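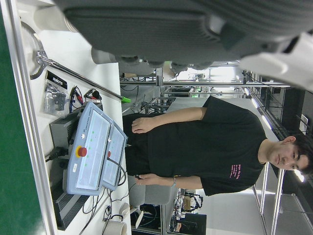
Black tee, small pink print near the collar.

How to Screen Print Small Text on a Dark T-Shirt

Small lettering on a black shirt is my favorite thing to print, and it's the job that taught me the most! A big bold logo forgives almost anything. Four little lines of words up by the collar forgive nothing, and when they come off the screen clean and bright you will want to run around the house showing everyone.

I learned this at the kitchen counter with a secondhand frame and a lot of ruined shirts, so everything below works without a shop full of gear.

What you need

A screen with fairly fine mesh (mine is a 230, and I wouldn't go much lower for small words)
Photo emulsion and a scoop coater
Opaque water-based ink made for dark fabric
A squeegee a little wider than your design
A flat board that fits inside the shirt, plus spray or tape to hold the fabric down
A hair dryer or heat gun
A household iron or heat press
Two or three old dark shirts for testing

Setting up the words

Pick a plain typeface with strokes that are all close to the same thickness. Thin, fancy letters fill in or vanish. I keep mine at 14 point or bigger, and I add a bit of space between letters, more than looks right on the computer. Ink spreads as it goes down, and that extra gap gets used up fast.

Keep the lines short. Three or four words per line sits nicely on the chest, and the whole block stays small enough to print in one easy pull. Print the artwork on clear film in the darkest black your printer can manage. Hold it up to a window. If you can see daylight through the letters, print a second film and stack the two, lining them up carefully and taping the corners.

Coating and exposing

Coat the screen in a dim room, one pass on each side, and let it dry flat with the shirt side down. Go thin! A heavy coat needs a longer exposure, and the small letters are the first thing to suffer.

Tape the film to the shirt side so the words read backward when you look at that side, then put a sheet of glass on top to press it flat. My lamp takes 90 seconds. Yours will be different, so do a test strip first and write the winning number on the lamp with a marker. I have lost two scraps of paper with that number on them.

Rinse both sides with cool water, then work on the lettering with a gentle spray until every letter is open. Check the insides of the e's and a's. When it's all clear, dry the screen and tape the edges.

Mixing a pink that shows up

Pink is a wonderful color on black, but straight from the jar it can sink in and go muddy. Start with opaque white and stir in red a tiny bit at a time. Mix it paler than you want. My friend Sunee Duangkaew adds the smallest dab of yellow to warm it up, and I've copied her ever since.

Printing

1. Slide the shirt over the board and smooth it flat. The collar seam should hang off the top of the board, because a seam under the screen will lift it and blur your first line.
2. Measure down three inches from the bottom of the collar and mark the spot with chalk.
3. Lower the screen and flood it with a light, even layer of ink.
4. Pull once, firmly, with the squeegee fairly upright. Then lift straight up.
5. Dry the print with the hair dryer until it no longer feels tacky.
6. If the color looks weak, print again without moving the shirt. This only works if your screen is on hinges — clamps from the hardware store are fine.

Between shirts, flood the screen again so the ink doesn't dry in the letters. If it starts to clog, wipe the shirt side with a damp cloth and do a pull on scrap fabric before going back to the good ones.

Setting the ink

Leave the shirts overnight, then cover the print with parchment paper and heat it according to the ink label. With an iron, keep it moving and skip the steam. Wait a few days before the first wash, and turn the shirt inside out when you do it.

Quick fixes

Fuzzy edges: less ink, firmer pull.
Missing bits of letters: the stencil probably isn't fully rinsed, or the ink has dried in it.
Pinholes: dab a little emulsion on them and expose the screen again before you print.
Ink on your fingers, then on the shirt: keep a wet rag on your left and clean shirts on your right!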